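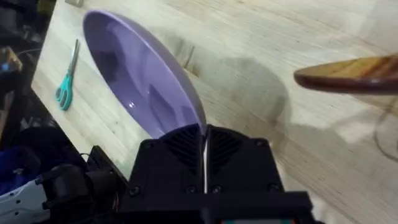
I think most households own too many dishes, and I include my own. When my aunt's house in Grirkbridge was cleared, we counted 112 plates, and she had lived alone for years. Most were white, bought in sets and kept for guests who came twice a year. The ones she ate from were few, and they had some color to them. A purple plate with a paler rim, glossy enough to catch the light, is the sort of thing a person picks out and keeps using. A boxed set of 50 mostly gets stored.

My friend Aliki Gkikas disagrees. She says a big family needs a full cupboard, and at Easter she is right. But Easter is one day, and neighbors have plates too. In Plandton, where I live now, people used to borrow them across the street and return them washed.

I got down to eight plates in May. Two have chipped and I still eat from them. When six people come to dinner, it works. When ten come, I call Arlo Boateng two doors down, and he usually stays to eat. I would rather do that than give up a shelf all year.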